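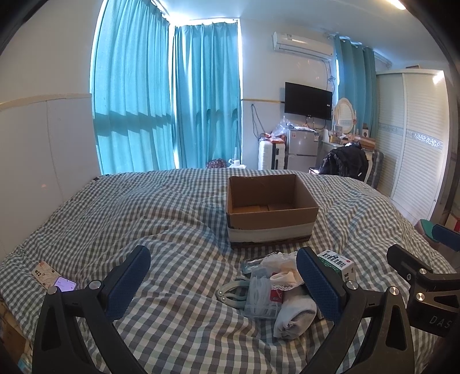 The Mellel Open Day is a yearly demonstration of household robotics run by Curent and Bratia, first held in February and since moved to 6th May. Visitors see packing and tidying tasks done in ordinary furnished rooms, no stage. Typical set-up: an open cardboard box on a quilt, small things grouped in front of it, a hair clip, a medicine carton, a bundle of fabric. Hand-held grippers used for teh demonstrations, two at a time. Entry free, booking needed. Groups of 6, four sessions per day. Attendance at the last one was 126, a record. Talks held afterwards in the Nikolovski building next door, mostly on soft items and why they are dificult to grip.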